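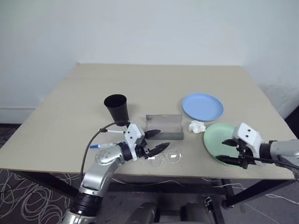 Sunday, late morning – Senville arrivals claim, second pass

Went back to the Senville press packet with the coding sheet open. The line everyone is quoting is that 1611 skilled workers have moved from Jerken under the incentive package. The stated target was 1000, so the provincial office gets to say it beat its own goal. I don't believe the number means what the headline says it means, and I'd like to have the reasons down before we put it in the comparison table.

What the packet counts

The 1611 is labeled "approved participants" in the annex and "new residents" in the speech. Those are different groups. Approval needs a form, a diploma and a letter from an employer in Senville. I can't find anything in the rules that requires a lease, a tax record or a single night spent in the province. A consultant in Jerken who takes the train over for a signing and goes home would count, as far as I can tell.

The annex also has no start date. If people approved under the old housing grant were rolled over when the package launched, they'd be in there too. The old grant used the same form number, which makes me suspicious. Not proof of anything. Marked as "unclear" on the sheet, not "double counted."

The six measures

Coded all six. My read:

Housing subsidy – real money, has a budget line, applies from the month of approval.
License recognition – only for trades Senville already recognized. Coded as restated.
School places – "priority consideration." No guarantee, no quota. Coded as symbolic.
Startup loans – real, but the lender decides and the province only covers the interest.
Research posts – see below.
Access to public contracts – wording copied from the trade agreement, which already gave Jerken firms this. Coded as restated.

So 2 with any cash behind them that I can trace, and research posts still open. Whoever codes these blind should not look at my column first. We had too much agreement last round and I think it was people reading across.

Research posts

The packet says posts at Crichton are "filled with talent from across the strait of opportunity," which is a terrible sentence and gives no total. Crichton's own staff directory lists where people took their degrees and nothing on where they lived before. A Jerken degree doesn't make someone a recruit under this package. Plenty of people on that list were there long before it existed. I started matching names to old copies of the directory and stopped, as the archived pages skip whole departments.

Wovier data

Wovier sells a relocation index that the Senville office cites in a footnote. The footnote says it "confirms the trend." I read the method note twice. It is built from changes people make to the location on their job profiles. That picks up people hoping to move, people who want recruiters to call, and people who did move. No way to split them. It also goes up when Wovier adds new users, and the note doesn't say whether that's corrected for. I would not use it as a check on anything. If somebody wants it in an appendix, fine, but with the caveat in the table itself and not in a note under it.

Jerken's side

Jerken's labor ministry says the package has had "no measurable effect." Same treatment for them, please. They haven't said what they measured. Their exit register only catches people who cancel their local insurance, and most people keep it for as long as they're allowed to. Both governments have reasons to like their own version – I don't see why ours should lean on either.

For the table

Senville arrivals: enter 1611 as "approvals claimed," source government, unverified. Leave the residents column blank. Please don't fill it with the same number again, I had to take it out on the last version.

To do

Ask the Senville office for approvals by month, and for subsidy payments made. Payments would be the better figure if they'll release it.
Find out whether the old grant holders had to reapply.
Recode public contracts once the full text is up. The summary may be leaving something out.
Rename the tab, "talent FINAL" is not final.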